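Section 4 - Working in a shared room with hand-held gripper units

Applies to all Esta hand-held grippers, any room, any site. Read Section 3 (charging and pads) first. If this section and the wall sheet disagree, follow this one and tell Pavithra Varghese so the sheet gets fixed.

4.1 Before anyone picks up a unit

1. Sign the room log. Name, unit number, start time. Initials are not enough.
2. Check the floor. Cables go along the wall or under a cover strip. If one has to cross a walkway, tape it down full length, not just the ends.
3. Check the marker squares on the shelving and benches. Flat, clean, whole white border showing. A lifted corner gets replaced, not pressed back down.
4. Lights on, all of them. Leave them alone once recording starts.
5. Tablecloths pulled flat, no loose edge hanging where a finger can catch it.
6. Look at both pads. Any tear in the surface, swap the pad. Part no. 1003, Prerkudard cabinet, top drawer.
7. Squeeze and release the trigger 4 times. Should move freely and come back on its own. If it sticks, tag it and put it on the Sastry shelf.

Note: units with the old grey trigger need a firmer squeeze. Normal. Don't oil them.

4.2 People in the room

One operator per table. Helpers stand back from the table unless the operator asks for something. Visitors are fine but they get the short talk first, and they stay out of the walkway.

1. Operator calls "starting" loud enough for the far end of the room to hear.
2. Everyone else keeps hands off that table until "done".
3. Long hair tied back. Lanyards off or tucked in. No loose sleeves near the fingers.
4. Closed shoes. No exceptions, including for people just dropping in.
5. Anyone can call stop. Operator stops, then asks why. In that order.

CAUTION: Do not reach between the fingers to clear an object while the trigger is held. Release, put the unit down, then clear it.

CAUTION: Don't walk backwards with a unit. Turn round, look, then walk.

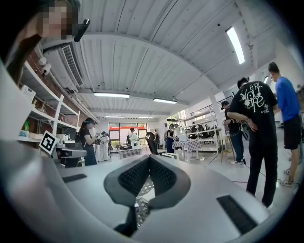 Fig. 4-1. Hand-held unit, pads and finger in foreground. Shared room with several people present.

4.3 During the session

1. Hold the unit by the grip only. Not by the shell, not by the fingers.
2. Keep your free hand out of the finger path.
3. Move at normal speed. Rushing gives bad recordings and bumped elbows.
4. Rest after 42 minutes, even if you feel fine. Swap with a helper or stop the table.
5. Dropped unit = out of use untill checked. Doesn't matter how far it fell.
6. Chairs not in use go against the wall. Office chairs roll, so check them again after a break.

Note: faces are blurred on export, but only in files that went through the Murnora step. Raw files stay on the room drive. Do not email them, do not copy to a phone.

4.4 Finishing up

1. Call "done". Wait for the table to be clear of people's hands before moving anything.
2. Wipe pads with a dry cloth. No spray.
3. Unit back on its own hook, fingers down.
4. Coil cables loosely. Tight coils break the plug end, and we've lost enough of those already.
5. Room log again - finish time, anything odd, any stop that was called. Write the stop down even if it was a false alarm.
6. Drinks bottles off the shelves and out of the room.

4.5 If something goes wrong

Pinched finger, trip, knock - stop the table, see to the person, then log it on form 78. Same day. First aid box is by the door, form is in the folder underneath it.

Unit gets hot or smells - put it down on bare floor, away from cloth, move people back, don't unplug it yourself if you can see smoke. Call the site number on the door.

Marker knocked off or moved - stop recording. Files from before the bump are usualy fine, files after are not. Note the time.

Questions on any of this go to Pavithra Varghese. Changes to this section need her OK in writing before they go on the wall.

Last revised 30 March 2019. Next review in May. Continue to Section 5, Pad replacement.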